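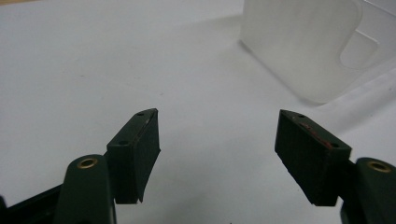
Last changed: September 7, 2020

Keeping a White Tabletop White

A plain white table shows everything. Coffee rings, pencil, newsprint, the gray smear left by a metal pan, and after a few years a general yellowing that you notice only when you move the fruit bowl. Most of it comes off. The notes below cover painted, laminate and solid plastic tops. Marble and other stone need different treatment and are on the stone page.

Find out what you have

Look at the underside near a corner. Laminate usually has a thin edge strip and a different material underneath. Paint will have a drip or a brush mark somewhere. Solid plastic is the same color all the way through. If you can't tell, treat it as paint, which scratches most easily of the three.

Everyday cleaning

Warm water, a few drops of dish soap, a soft cloth. Wring the cloth well. Water that sits along a laminate edge works its way under the strip and swells the board, and that can't be undone. Wipe again with plain water and then dry with a towel. Soap left behind turns into a dull film that holds dirt, and people then scrub at the film thinking the table is stained.

Skip the spray polish. It makes the top slippery and yellows over time.

Rings and food stains

Coffee and tea: baking soda and water mixed to the thickness of toothpaste. Spread it on, leave it 5 minutes, wipe off without rubbing hard. Repeat if needed. Two light rounds are better than one rough one.

Turmeric and curry: clean off what you can with soap, then put the table in direct sun for an afternoon if it can be moved. The yellow fades by itself. Salma El-Sayed wrote in to say hers took three afternoons by a south window.

Tomato sauce: dish soap right away. Once it has dried, use the baking soda paste.

Berry juice: 3 percent hydrogen peroxide on a folded paper towel, laid over the spot for ten minutes. Try it first where it won't show. Don't use it on colored paint.

Ink, marker and pencil

Pencil comes off with a white vinyl eraser. Pink erasers can leave a pink streak of their own.

Ballpoint and permanent marker need rubbing alcohol on a cotton ball. Work from the outside of the mark toward the middle and change the cotton often, or you'll spread a blue haze over twice the area. Alcohol softens some paints. Test a spot under the table, wait a minute, and look for color on the cotton. If there is any, stop and live with the mark or repaint.

Gray marks from pans and tools

These look like scratches but are mostly metal rubbed off onto the surface. A damp melamine sponge takes them off with light pressure. It is a very fine abrasive, so use it on the mark only. On a glossy top it will leave a flat patch if you keep going.

Rubber feet on small appliances leave a brownish mark that seldom comes out completely. Put a square of cork or felt under them from the start.

Yellowing

If soap doesn't shift it, wash once with a half cup of washing soda in a gallon of warm water, wearing gloves, and rinse twice. That takes care of kitchen grease and old smoke. Yellowing from age is in the material itself and won't wash out. A painted top can be sanded lightly with 220 grit, primed with a stain-blocking primer and given 2 thin coats of enamel. Let it cure a full week before setting anything heavy on it. It will feel dry long before then.

Don't use

Chlorine bleach on laminate. Steel wool on anything here. Acetone on plastic, even a little. Powdered cleanser dulls the finish, and a dull finish stains faster.

Thanks to Stepan Bilyk for the correction on washing soda. The earlier version of this page said a full cup, which is too strong for painted tops.

Contact: Milagros Cruzado | © 2020 Basport Home Notes | Back to top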